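Pencil Storage for the Shared Desks at Nurnham
Project report, Design and Materials

1. Task

The shared desks in the Clastmont wing have no drawers. Pens and markers get left on top and end up on the floor. Our project was to choose one kind of container for each desk, with a limit of 800 grams when filled and a budget of 252 dollars for the whole room.

2. What we compared

We looked at a cloth roll (Kobzar), a zip pouch (Hovness) and a hard plastic box with a hinged lid. Each one was opened and closed 100 times, then used at a desk for a week in March. We also asked 40 students which one they would pick for their own desk.

3. Results

The cloth roll was the lightest but took the longest to pack up. Caps came off inside it twice. The pouch was quick to close, but you have to dig for things at the bottom. Most students picked the box — mainly for being able to see what is in it.

The zipper on one pouch started to stick by Thursday of the test week. We left that result in, although it may have been a bad sample.

4. Desk space

Desk space was the main complaint about the box. An open lid needs room of its own, and our first layout drawing only allowed for the tray. On the white plastic case marked UNITREE, the lid folds back and lies flat on the table behind the tray, so we redrew the layout with a clear strip at the back of each desk. We also left space on the right for a marker laid down sideways, like the one with the red cap. The revised layout still has to be tried on the narrow desks by the window.

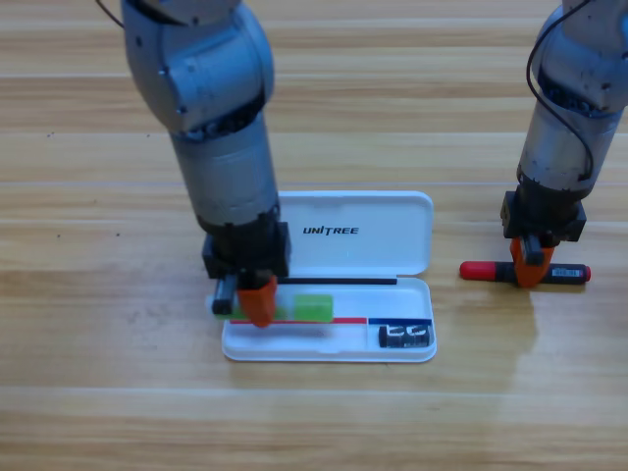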